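How to Record Folding Demonstrations by Hand Without Fooling Yourself

By Nadiia Tkachuk
Updated February 19, 2021

Every few months somebody tells me that handheld grippers have solved robot teaching. You pick up a pair, do the chore, and the robot learns it. I have been recording cloth folding with the Trarnus handhelds since October and I would put it more modestly. They are a quick way to collect demonstrations, and an even quicker way to collect bad ones.

What follows is the routine I use for folding clothes on a bed. It assumes your grippers are charged and paired with the Drarkus recorder. If they aren't, do that first and come back.

Step 1. Write down the task in one sentence

Mine was "pick up the garment, lay it flat, fold it in half, let go." If you need a second sentence, you probably have two tasks, and you should record them separately. I ignored this for my first 75 takes and had to throw most of them out. Some ended with a fold, some ended with a fold and a pat, and a few ended wherever I got bored.

Step 2. Pick a surface and leave it alone

The Drarkus guide asks for a "neutral background" and says no more. A bed is fine. Smooth it at the start of the session and decide now whether you will smooth it again between takes. I don't. A robot that only ever saw a pressed sheet is going to be in trouble in any house I have lived in.

Step 3. Do a slow pick first

Hold each gripper by the upright grip and keep your wrist as straight as you can manage. Close the jaws on the cloth, lift, and stop.

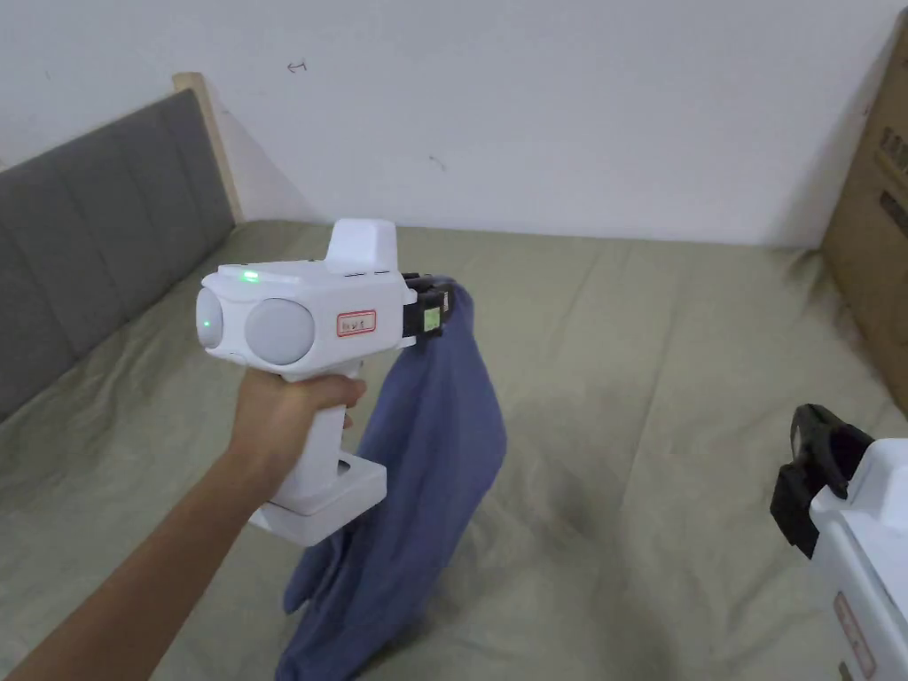

Lifting is where I part ways with the manual. It says to take the garment "at any convenient point," and I think that is poor advice for anything soft. Grab a shirt in the middle and you get a lump that hangs differently each time. Take it by the top edge, as with the blue cloth here, and the rest drops in long folds you can work with, even while the lower end is still bunched on the bed. Look at the lights on the body before you go any further, too. I want green showing before I trust a take. Antoniuk, who sells the clip-on mounts, claims you can skip this check. I have lost a whole evening that way and I don't skip it.

Step 4. Move at a speed a robot could manage

People hate this step. Your hands want to flick the cloth flat, and a flick looks great on the recording. Whether an arm can copy it is another matter. Ours couldn't. Lay the cloth down, draw it straight, and keep both grippers where the head camera can see at least part of them.

Step 5. Open, back off, hold still
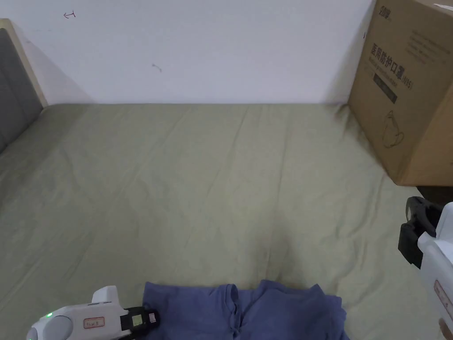 Blue garment folded on the sheet, with the jaws of the right-hand gripper open.

Count to 2 before you stop recording. Without that pause the end of the take is just your hands leaving in a hurry, and the model may well decide that leaving in a hurry is part of folding. Back the grippers off in a straight line if you can.

Step 6. Watch your takes before you record more

Play back the first 40 takes in full. Yes, it is dull. Delete any where the cloth slipped, where you regrasped without meaning to, or where you looked away from the work. Keep a few clean recoveries in a separate folder. They may be useful later, but I wouldn't mix them in yet.

How many do you need?

I don't know, and I'd be wary of anyone who quotes you a number. The Elletti set we trained on had 1264 takes and still gave us an arm that folded towels nicely and made a mess of sleeves. More takes of the same towel did nothing for the sleeves. If I were starting over I would change the garment sooner – and the person holding the grippers, because my habits are all over that set.

Next page: Trimming takes and exporting from Drarkus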